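4. Equipment Planning and Costs
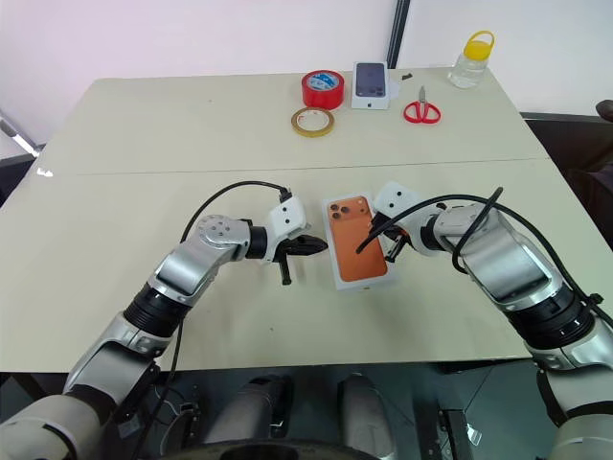
The pilot at the Noltden site had a fixed budget, and most of it was committed before the first task was tried. We report how the money was planned and where the plan changed, because published work on two-arm systems seldom gives this information and small labs need it when they write proposals.

4.1 What was counted

We split the costs into three groups. Group A covers the arms, grippers, controllers, and mounting parts. Group B covers the table, floor space, power, and cabling. Group C covers items that wear out or get used up, such as finger tips, tape, and the retail boxes handled during the tasks. Staff time was logged separately and is treated in Section 5.

Group A took 75 percent of the planned budget. Two suppliers, Kuhlmann and Skilico, were asked for quotes on the same written list of needs. Kuhlmann quoted a lower price for the arms but sold the grippers and the service plan as extra items. Skilico quoted one price for the full set. Once the extras were added, the two offers were close, and the choice was made on delivery time and on the cost of spare grippers.

4.2 Sizing the work area

The table was chosen after the arms. This order caused a problem. Our first layout assumed that each arm would work on its own half, with a narrow shared strip in the middle. Packaging tasks do not divide that way. As Figure 4 shows, the grippers meet over one phone box in the central part of the table, while tape, scissors, and a second box are kept toward the far side. We therefore planned for a larger shared area and moved the storage space out of it.

Cabling was also budgeted too low. The original plan allowed one set of spare cables for both arms. The revised plan allows one set per arm, plus clips.

Figure 4. Two-arm work area with a phone box between the grippers. Other task items are at the far side of the table.

4.3 Consumables

We planned for 100 boxes and ordered 200 after the trial runs. A box with a crushed corner changes how the grippers must hold it, so damaged boxes were taken out of the test set. Finger tips were replaced every 80 hours of running time under the Talex maintenance schedule, which we adopted without changes.

The cost of Group C was small next to Group A, but it was the only group that grew during every phase of the pilot. We suggest that it be given its own budget line and reviewed at the end of each phase. The revised totals for all three groups are given in Table 3.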